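# Gripper tips from my kitchen counter (and the pretend one)

I've been comparing grippers for kitchen chores since January, and people keep writing to ask which one they should start with, so I'm putting my notes in one spot. I test in two places: my own counter at home, and a simulated kitchen where I can drop as many plates as I like.

**Start in the simulator.** Four grippers, same arm, same list of chores. I ran 507 pick attempts in simulation before I bolted anything to the real arm, and 339 of those ended with the object where I wanted it. Not amazing! But it told me which fingers to leave in the drawer.

**Soft fingers for vegetables.** The two-finger parallel jaw is fine on a carrot. On anything fat and shiny it wants to squirt the thing out sideways. Silicone-tipped fingers grip lower and slower, and if you cut the closing speed in half you can skip the force sensor for a while. Kojo Antwi wraps his with the rubbery liner you put under rugs, and I've copied him shamelessly.

**Suction is great until it isn't.** Flat plate, clean plate, lovely. Put a raised rim or a bit of sauce under the cup and you'll be listening to it hiss all evening. I keep one small cup for saucers and that's it.

**Don't let the wrist be wider than the job.** My Flestari hand is the strongest of the bunch and the worst one at the sink – the housing hits the faucet before the fingers get anywhere near the bottom. Measure across the knuckles with the gripper fully open, then measure your basin, then leave yourself a thumb's width on each side.

**Move the camera before you blame the gripper.** I lost most of a week to this. With the camera up high and looking down, a bottle on the near side of the sink can cover the very thing you're trying to pick up, and the software will happily aim for the wrong edge.

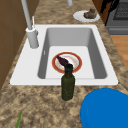
So now I run every layout from two viewpoints, one high and one from the side, and I only trust a grasp if both agree. It's slower. Yupin Phetsri says I should go with a wrist camera and be done with it, and she may be right, but the cable on mine snags every time the arm reaches across the counter.

**Bottles: go for the body.** Grabbing the neck looks tidy and then the whole thing swings. Come in from the side, a little below the middle, and lift straight up before you travel.

**Controller settings.** Save one file per gripper and put the gripper's name in it. I once ran the Flestari on the soft-finger settings and it dropped a lemon behind the stove.

Next up is the Busance three-finger hand, as soon as Rimantas Vaher gets done with it. If you've tried it on wet dishes, drop me a line and tell me what speed you used.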